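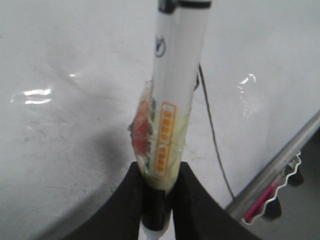

The Momov Two-Finger Gripper is available to registered users of the Chowdary Automation Laboratory, Grullcombe Institute, Vistville campus. It is supplied with matte black fingers and a wrist camera, and may be reserved by the half day. Slender cylindrical items are to be held by both fingers at a single firm section, as with the white tube held upright here at its black band, and users should confirm that any loose film around the item ends clear of the closing point before the arm is moved. Cables near the work, such as the thin black one behind the tube, must be traced along their full length during the pre-start check.

Equipment data
Location: Chowdary Automation Laboratory, Bay 2
Type: electric parallel gripper, two fingers
Maximum opening: 68 mm
Grip force limit in shared bays: 16 N
Arm speed limit with a person inside the marked area: 200 mm per second
Finger pad inspection: every 1,000 closing cycles
Access level: Supervised (first four sessions), then Independent
Booking: through the laboratory equipment calendar

Who may use this equipment
Users must hold a current laboratory induction and must have completed the gripper module. Visitors may operate the gripper only under the direct supervision of an Independent user. Supervision may not be passed to another person during a session without an entry in the logbook.

Before each session
Check the emergency stop and record the result. Confirm that the speed and force limits shown on the controller match the figures above. Inspect both finger pads for cuts, lifting edges or residue. A gripper with a damaged pad is to be tagged and left in place until laboratory staff have examined it.
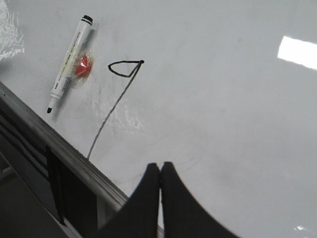
Contact work on flat panels, including writing and wiping tasks, is permitted on the tilted boards in Bay 2 after a written task sheet has been approved. The sheet must state the starting position of the arm, the contact force requested and the items placed on the panel. Items are listed individually, including small ones. For a board set out in this way, the list would show the white dry-erase marker and, separately, the red item in clear film that partly overlaps its barrel. Drawn marks are also entered where they form part of the task, so the black flag would be given its own line. Fingers should be nearly closed, with the tips pointing toward open panel surface, whenever the arm is waiting for a command.

Glossy surfaces reflect overhead lighting and can affect camera-based positioning. Users who rely on the wrist camera should take a reference view before starting and repeat it if the ceiling lights are changed. Adjusting camera exposure while the arm is moving is not permitted.

Working near rails and edges
Metal rails along the lower side of a board are treated as fixed obstacles. The approach path must be run once at reduced speed with the gripper empty. Where a task requires the fingers to pass over or touch a rail, the contact point must be named on the task sheet

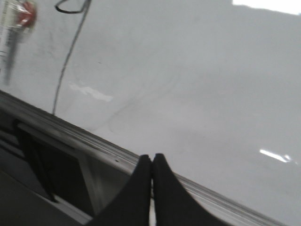

and the force limit lowered to half the value given in the equipment data. Repeated contact with a rail counts toward the pad inspection interval in the same way as a closing cycle.

Space underneath a board is not to be used for storage during a session. Straps and cables must be secured so that they cannot enter the path of the arm.

After each session
Open the gripper, remove the item by hand with the arm stopped, and return the arm to its rest position. Wipe the pads with a dry lint-free cloth. Solvents are not approved for the pads. Enter the cycle count in the logbook, together with any stop, dropped item or unexpected contact.

Reporting
Any contact between the arm and a person must be reported to the laboratory office at once, whether or not there is an injury. The equipment stays out of service until the office has released it in writing.

Related equipment
Momov Suction Tool (Bay 2)
Momov Wrist Camera, spare unit (on request)
Tilting board stand (Bay 2, booked with the gripper)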